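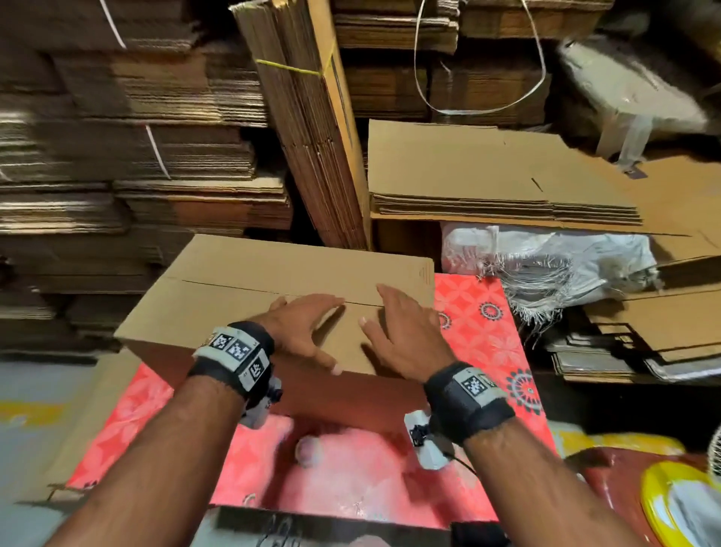 My sister-in-law had been telling me for years that I ought to see the packing house at Trutdale, and when the open day came up on June 12, 2022, I ran out of excuses and drove over with a thermos of coffee and far too many sandwiches. I am so glad I did!

We were met at the door by Parvaneh Zarei, who has run the place for longer than she cared to tell us and who shook hands with every single visitor (there was quite a line of us by then, all the way back to the parking lot). She gave us a short history of the business, which started in her uncle's garage on Vanberg Street with tea glasses and spice tins and now sends out 640 parcels in an ordinary week. In January, when people are spending their gift money, it can reach 685.

I had expected conveyor belts, I suppose, but the packing is handwork, done at tables. And such cheerful tables! The covering is a shiny red patterned sheet with pink petal shapes and dark round rosettes all over it, the sort of thing my grandmother would have put out for a birthday lunch. I asked Ghazal Ebrahimi where they buy it and she laughed and said I was the third person that morning. It comes off a roll from a shop called Kazemi, and they put down a fresh piece when the old one gets scratched.

She talked us through closing a carton. The two top flaps have to meet in a straight line down the middle, and you lay your palm flat across the seam and feel for any place where one side is riding up. If it is, you open it again and look at what's inside. I had a try with a carton of tea glasses and was told, very kindly, that mine was "nearly there."

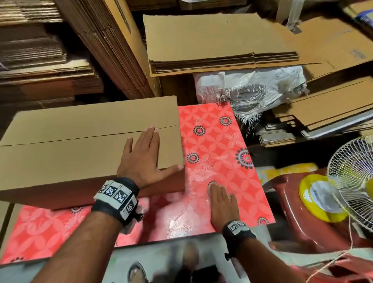
Hands on the box and the red table covering, with flattened cardboard stacked behind.

Then there is the cardboard itself. Stacks lying down, bundles standing up and leaning, more on the shelf, and that lovely dry papery smell when you get close. Negin Azimi orders it all from Brivotier, and she let us fold a flat one into shape. I found it harder than it looks, and my husband was insufferable about getting his right first time.

We finished with tea and date cookies out in the yard. If you go, wear comfortable shoes and allow a good two hours, more if you are a talker like me. Bring cash for the seconds shelf, where I found 4 little saucers that I did not need and already love.

Contact us | © 2022 Safta Rusu | Back to top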